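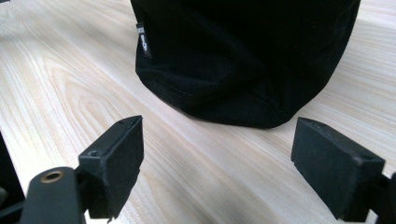 手持夹爪双手作业 安全与点检表（附意见）
表号：Pevix-1572
作业区：Bidton 室，木纹工作面
作业对象：布类软物（帽子、布包）
检查日期：2022年10月27日
检查人：Delyth Jenkins
陪同：Sajib Bhattacharjee（操作员）
复核：Gwilym Yorath

填写说明

每一项的结果只能写“合格”“待改”或者“不适用”。请不要写“基本可以”“差不多”，上一次的表里有三个地方这样写，复核的时候我们不知道应该怎么处理。意见写在结果的下面，可以长，也可以没有。如果检查人和操作员的看法不一样，两个人的看法都要写，后面写名字。

本表用于手持夹爪，也就是人用手拿着夹爪去做动作、以后给机械臂学习的那种作业。装在机械臂上的夹爪请用另外一张表，那里有围栏、急停和速度的内容，本表没有。

第1节 夹爪本体

1.1 夹爪外壳没有裂缝，握住以后不晃动。
结果：合格
意见：两只都握过，都轻轻转过手腕，没有听到异常的声音。

1.2 夹指能全部张开，也能全部闭合，中间没有卡住的位置。
结果：合格
意见：慢慢闭合十次，再快一点闭合十次。右手的一只在快要闭合的时候阻力稍微大一点，左手的没有。Sajib 认为这是新加的润滑还没有均匀。我暂时同意，下次再试一次，如果还是这样就要拆开看。

1.3 夹指臂上的铜色圆环与表面平齐，没有松动，没有凸出。
结果：合格
意见：用指甲横着刮过圆环的边，感觉不到台阶。请不要用螺丝刀去按，上个月有人这样做，在旁边留下了划痕。

1.4 夹指垫块的固定孔里没有脏物堵住，固定件是紧的。
结果：合格
意见：紧固用小扭力扳手，不要凭手感。垫块拧得太紧会变形，两个面就不平行了。

1.5 夹指垫块的表面完整，边缘没有脱落的纤维。
结果：待改
意见：左右两块的边缘都已经起毛，下面的角最明显，有细丝垂下来。上面还有浅灰色的灰尘和小颗粒。这个垫块从换上到今天用了637次，Arico 垫块的更换次数我们以前没有写过明确的规定，大家是看着不好看了才换。我建议改成看两个条件：纤维能被手指拉出来，或者垫块的面已经不平。有一个条件成立就换，不要等。
Sajib 的看法：起毛的地方在边上，夹持主要用中间的面，所以今天的作业还可以继续。Delyth 的看法：对硬的东西可以，对布类不可以，细丝会钩住布的线头，松开的时候把布带起来，这样录下来的动作是错误的动作。

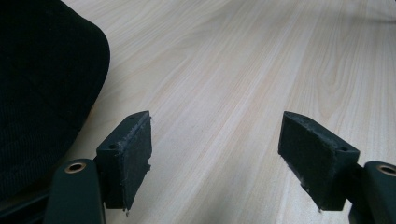 对应1.5：垫块下角的毛边，以及上表面的灰尘。两垫块之间没有夹物。

1.6 垫块表面清洁。
结果：待改
意见：请用不掉毛的布，干擦。不可以用酒精，酒精对这种材料有什么影响我们还没有确认。也不可以用嘴吹，灰尘会飞到镜头上面，然后还要再擦一次镜头。擦的方向是从里向外，一次一面，布用过的地方折进去。

1.7 夹指与臂之间没有夹手的风险，或者风险已经告诉操作员。
结果：合格
意见：风险是有的，连杆和带齿的零件露在外面。操作员已经知道，也签了名。新的操作员来的时候，要先把手指放在正确的位置给他看，再让他自己握。只说“小心手”是不够的，因为每个人想的位置不一样。

第2节 定位板与镜头

2.1 白色定位板固定牢，板上的黑点清楚。
结果：合格
意见：板面没有油和指印。如果看到指印，用1.6的同一种布。黑点不可以用笔去补，颜色和大小都会变，位置计算就会有偏差。黑点坏了只能换整块板。

2.2 定位板没有碰撞的痕迹。
结果：合格
意见：角是最容易碰的地方。双手距离近的时候，两块板可能互相碰到，请看4.3。

2.3 镜头清洁，画面里左右两个夹指的位置大致对称。
结果：合格
意见：开始前请录一小段空的画面，夹指张开，对着空的桌面。用这一段来比较昨天和今天，如果一边的夹指明显移动了，先不要开始。

2.4 光线均匀，工作面上没有过亮的区域。
结果：待改
意见：右上方的桌面太亮，木纹在那里快要看不见了。黑色的布放在这样的桌面上，桌面和布的明暗差别很大，布的折痕只能看到一点。建议把窗帘拉上一半，然后再检查一次。Ha-neul Yeom 以前做过比较，她觉得用哑光的板比调灯更省时间，我请她在12月以前写一份说明，附在这张表的后面。

第3节 工作面与对象

3.1 工作面稳定，推一下边缘不移动。
结果：合格
意见：垫高的平台上，木板用黑色的卡件挡住边。我从左右两个方向推过，都没有移动。卡件本身不可以突出到操作员放手腕的地方，这一点今天没有问题，但是换板以后要再看。

3.2 工作面上没有和本次作业无关的物品。
结果：待改
意见：桌子边上有时候会留下小的东西。开始之前要清空，包括自己的东西。杯子不可以放在桌子上，有盖子的也不可以。

3.3 工作面上没有污迹和写字。
结果：待改
意见：木板上有一小条深色的痕迹，可能是字，也可能是污渍，我没有能够确认。如果是有人写的位置标记，请改用可以撕下来的胶带，并且写进记录。如果是污渍，请擦掉。请 Sajib 问一下上一班的人。

3.4 布类对象没有尖的、硬的附件会刮伤垫块或者手。
结果：合格
意见：帽子侧面有小的金属气眼，摸过，边缘是光滑的。布包外面缝着小标签，标签属于软的，但是要注意夹住标签和夹住布是两种不同的动作。如果任务说明写的是“抓住包的边”，那么夹到标签的一次应该标为失败。以前有人标为成功。

3.5 对象的起始状态与任务卡一致。
结果：合格
意见：软的东西每次放下去形状都不一样，这是正常的，不需要每次把帽子整理得很漂亮。任务卡只要求帽顶向上，帽檐平放。帽顶有折痕可以接受，帽檐翻过去不可以接受。请不要为了好看用手压很久，那样样本都会变成一样的形状。

第4节 双手作业

4.1 操作员站立的位置合适，肘部不需要一直抬高。
结果：合格
意见：Sajib 做了三次拿帽檐的动作，手臂从侧面伸过去，可以到达。连续作业请看4.6。

4.2 手和手腕上没有戒指、手表、手链，袖子不会掉到工作面上。
结果：合格
意见：袖子要卷到肘部以上，或者穿短袖。手套今天不适用，薄手套可以戴，厚手套会影响对扳机的感觉。

4.3 两只夹爪之间保持足够的距离，不交叉。
结果：合格
意见：原则是先有一只夹稳，另一只再靠近。两只同时快速靠近同一个帽檐，是我们看到最多的错误。需要交叉的任务应该在任务卡上写明，并且由 Gwilym 先批准。

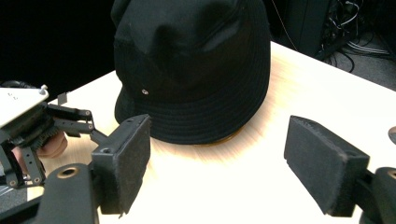 对应4.3：前方夹爪张开，黑色帽子在两指之间靠后的位置；左侧是手握着的第二只夹爪。

4.4 握持时手指不进入连杆的活动范围。
结果：合格
意见：请检查握夹爪的手指，指尖应该在黑色机身上，在连杆的下面。疲劳以后手会慢慢向前滑，操作员自己常常感觉不到，所以旁边的人要提醒。提醒的时候请说“停”，等他放下来，再说原因。不要在他夹着东西的时候从后面拍肩膀。

4.5 放下夹爪有固定的位置。
结果：待改
意见：现在没有支架，操作员休息的时候把夹爪放在桌上，定位板就容易碰到。已经向 Preda 那边要两个软的支架。支架到之前，请侧放在泡沫上，板的一面朝外。

4.6 有规定的休息。
结果：合格
意见：记录显示操作员有休息，但是时间都写成整点，看起来像是后来一起填的。请在休息的时候写，不要等下班。如果手腕有麻的感觉，马上停止，不需要等到这一组做完，没有做完的一组作废也没有关系。

第5节 线缆与地面

5.1 夹爪后面的线缆有足够的余量，不拉住手腕。
结果：合格
意见：黑色线缆从夹爪后面绕一个圈再下去，这个圈请保留。圈太小，手腕转的时候会被拉住；圈太大，会落到板上碰到帽子。Sajib 喜欢小一点的圈，我没有反对，只要手臂完全伸直的时候线还没有绷紧就可以。
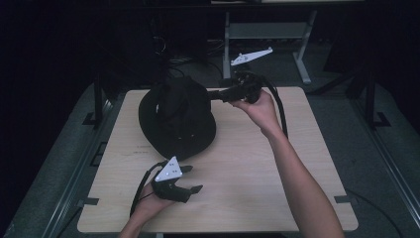
对应5.1：双手各握一只夹爪，右手夹爪在帽檐右侧，黑色线缆从夹爪后部垂下成圈。

5.2 线缆不经过工作面中间。
结果：待改
意见：右边有一条细的深色线，在灰色的平台面上绕了很大的弯。它没有到木板中间，但是前臂移动的时候可能压到它。请用魔术贴把它固定在平台的侧边，不要用普通胶带，普通胶带撕下来会留胶，胶又会粘灰尘。

5.3 桌子后面的线缆整理好，没有垂在人走路的地方。
结果：待改
意见：桌后有黑色、灰色和白色的线混在一起，有几条在灰色地毯上。平时没有人走那里，但是换设备的时候要进去，脚会钩到。请先做标签，再整理。先整理后做标签，会不知道哪一条是哪一台的，去年我们花了一个下午找一条线。

5.4 电源插座没有串联，接头不在地面上。
结果：合格

5.5 架子、立柱的脚不伸到通道里。
结果：合格
意见：立柱的脚是黑色的，和暗的地方颜色很近，灯关了以后不容易看到。不要求改，只建议贴一小条浅色的胶带。通道宽度量过，149厘米。

5.6 作业时后面的区域有足够的照明。
结果：合格
意见：作业时后面暗一些是允许的，画面需要这样。但是清理和换线的时候，请把全部的灯打开。

第6节 停止条件

出现下面任何一种情况，操作员可以自己决定停止，不需要先问别人：

手指被夹，即使不痛。
线缆绷紧过一次。
垫块有脱落，或者在布上发现黑色的纤维。
定位板被碰到，即使看起来没有变化。
画面变暗、变白或者不动。
操作员觉得累，或者注意力不在任务上。

意见：第四条常常被忘记。碰到以后看起来没有变化，但是板可能已经转了一点点，后面录的数据都会受影响。碰到以后要重新做2.3的空画面，比较没有问题才继续。

第7节 整改顺序

待改项里面，下面4项在下一次作业以前必须完成，其余的可以在两个星期以内完成。

1.5 更换左右垫块。负责：Sajib Bhattacharjee
1.6 更换以后清洁，并且在旧垫块上写下次数，不要丢掉，留给 Heledd Prydderch 做比较。负责：Sajib Bhattacharjee
3.3 确认木板上的痕迹。负责：Sajib Bhattacharjee
5.2 固定平台右边的细线。负责：Delyth Jenkins

复核意见（Gwilym Yorath）

1.5同意 Delyth 的看法，布类作业先停，硬物作业可以继续到新垫块来。两个更换条件写得清楚，请放进下一版，同时还是要记录次数，有了足够的记录再讨论要不要规定一个数。
3.4关于标签的说明很有用，请复制到标注人员的说明里，他们看不到这张表。
4.5支架没有到以前，泡沫请用深色的，白色的泡沫会和定位板混在一起。
5.3请写一个具体的人，没有名字的待改项我不能关闭。

补充（Delyth Jenkins）：5.3由我负责，标签纸已经领了。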